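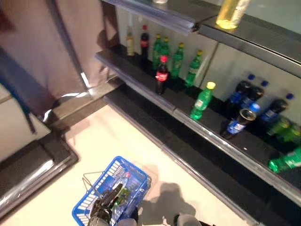 Plastic soft-drink bottles on black shelving with a rounded metal front lip.

1 February 2020
By Damián Arancibia

Storing liquids on open shelving

Most pantry and laundry shelving is rated for dry goods. Liquids are heavier than they look, they move when knocked, and when a container fails the contents end up on every shelf below it. The notes that follow apply to wall-mounted shelves in kitchens, pantries, laundries and garages. They cover drinks, cooking oil, vinegar and the milder cleaning products. They do not cover fuel, pool chemicals or anything with a dangerous goods diamond on the label.

Working out the load

A litre of water weighs one kilogram. Soft drink and cordial are slightly heavier and cooking oil is slightly lighter, but for shelving purposes all of them can be counted as one kilogram per litre. Add nothing for plastic bottles. For glass, weigh one full bottle on the bathroom scales and multiply.

Compare the total with the rating for the shelf as fitted, brackets and fixings included. The figure printed on the box is usually for an evenly spread load with every bracket fixed to solid framing. If half the brackets are in plasterboard anchors, that figure is of no use to you. My own laundry shelf, a Kodton bracket set under a painted pine board, carries up to 47 kg on paper. I treat it as good for much less, as one of the four brackets missed the stud.

Finding studs and fixing brackets

Run a magnet slowly along the plasterboard until it catches on a screw or nail head, then check above and below for others in the same line. Confirm with a fine drill bit in a spot the bracket will cover. Do not drill directly above or below a power point, and switch the circuit off at the board first if there is any doubt about cable runs.

Use screws long enough to pass through the plasterboard and bite at least 30 mm into timber. Chipboard screws with thin shanks will shear under a deep shelf. For brick, use a masonry bit of the size marked on the plug and clear the dust from the hole before the plug goes in - a drinking straw does the job if you shut your eyes. Steel studs need a different fixing again, and the hardware shop will want to know the gauge.

Shelf depth matters as much as the weight. The same load at the front edge puts far more pull on the top screw than it does against the wall. Put the heaviest containers at the back and on the lowest shelf that suits.

Sag

Lay a straight edge along the front of the shelf once it has been loaded for a week. Particleboard creeps, and a shelf that was flat on the day can be bowed by August. If there is a visible gap under the straight edge, add a bracket at midspan or glue and screw a batten under the front edge. Turning the board over works for a while and then the sag comes back the other way.

Shelves should be level from end to end. From back to front, a very slight fall towards the wall is acceptable and keeps round containers from walking forward. A fall towards the room is not acceptable. Pack out the bottom of the bracket with a washer to correct it.

Front lips

A raised lip stops a container sliding off when the shelf is bumped. It need not be high. Timber quad, aluminium angle or a length of dowel on stand-offs will all serve. Surachet Ongart, who fitted out the workshop next to mine, uses aluminium angle fixed with contact adhesive and a countersunk screw at each end. File the cut ends, as they are at hand height.

On smooth shelves, a strip of ribbed matting helps as well. Paisan matting cuts cleanly with scissors and can be washed in the sink. The cheaper foam types break down where oil has dripped on them and leave a residue that has to be scraped off.

Heat and light

Keep oil away from the stove, the top of the fridge and any shelf that gets afternoon sun. It goes rancid faster in the warm. Carbonated drinks should also be kept out of a hot garage in summer, when the pressure in the bottle rises. Vinegar is not fussy.

Bleach loses strength over time and should be stored on its own, low down, and never beside vinegar or any other acid. If there are small children in the house, none of this belongs on an open shelf. Use a cupboard with a latch.

Leaks and cleaning

Stand oil and detergent in a shallow tray. A Jirbridge cutlery tray or an old baking dish is adequate. Check the tray when you wipe the shelf.

For sticky rings, lay a cloth wrung out in warm water over the mark for a few minutes and wipe. Repeat before reaching for anything abrasive. Oil rings need a drop of dishwashing liquid. On raw timber, water will raise the grain, so sand lightly when dry and give it 2 coats of water-based varnish. Leave the shelf empty for two days after the second coat, or the bottles will stick to it.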